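7. Setting Up the Worktables

Use this section when you move into a workroom at Wevby or change the layout of one you already have. Read Section 6 (Moving Furniture) first if the tables are not yet in place. Two people can do the whole job.

You will need:
Low-tack paper tape, gray
Tape measure and a soft pencil
Power strip, one per table
Dry cloth
Whiteboard markers and eraser

7.1 Placing the tables and screens

1. Put the main table where you can walk along both long sides.
2. Place the second desk beyond it. Laptops and paperwork go on this desk.
3. Stand the large monitor where it can be read from both tables. If you are using a wall mount, check the screws before hanging the screen.
4. Put the smaller screen beside the large one and turn it toward the person who will be using it.
5. Turn on the ceiling lights and look at the screens from each seat. Adjust the angle until you can read small text without glare. 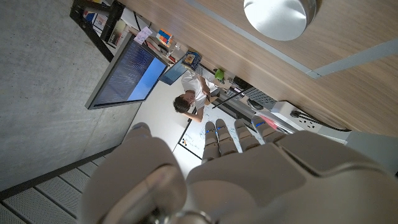

Wevby Workroom Guide
Page 64

Note: Dark screens with light text show reflections more than light ones do. If the glare will not go away, turn the stand a little at a time before you think about moving the table.

6. Wipe white surfaces before the first use. Old marker lines that stay behind come off with a damp cloth. Do not use scouring powder.

Caution: Use only dry-erase markers. If you find a permanent one in the room, take it back to the supply drawer.

7.2 Marking the work area

1. Wipe the tabletop with the dry cloth and let it stand until no damp spots are left.
2. Measure in from each edge and mark the four corners lightly in pencil.
3. Run the tape from corner to corner. Keep it flat and do not stretch it, or it will lift at the ends.
4. Press the tape down with your thumb, then erase the pencil marks.
5. Lay the power strip along the far edge, outside the tape. The cord should leave the table on the side away from the walkway.
6. Set out the items you need inside the outline. Bowls go near the middle. Tins, small boxes and other light things can go to either side.
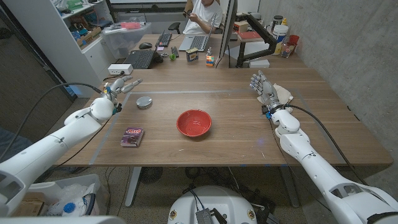 7. Keep spare cloths flat on the table. A folded stack falls over when someone leans across.
8. Check that all four sides of the outline can still be seen when everything is out.

Caution: Never run the power strip cord under the tape. Tape hides damage to the cord and leaves glue on it.

Note: Replace the tape when the ends begin to curl. Pull it off slowly, along the grain of the wood. For a new roll, ask Kerttu Riihimäki and give stock number 827.

7.3 Walls and wood panels

Nothing may be taped, pinned or glued to the wood panels. The finish marks easily and Trarnudcombe, who fitted them, will not touch up small spots.

1. Hang screens on the concrete walls only.
2. Before drilling, get a signed slip from Tharun Bangera.
3. Vacuum the dust as you drill, and cover any keyboards nearby.

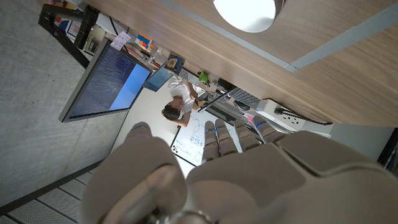
4. Tie loose screen cables together and lead them straight down to the desk.
5. Leave room under the light fixtures for a stepladder. Lamps are changed in September.

7.4 At the end of the day

1. Put food containers and snack boxes away. Wash bowls by hand.
2. Close the laptops and switch off the power strip.
3. Return anything borrowed from the shelf.
4. Report wobbly tables or loose mounts to Elli Tikkanen, extension 284.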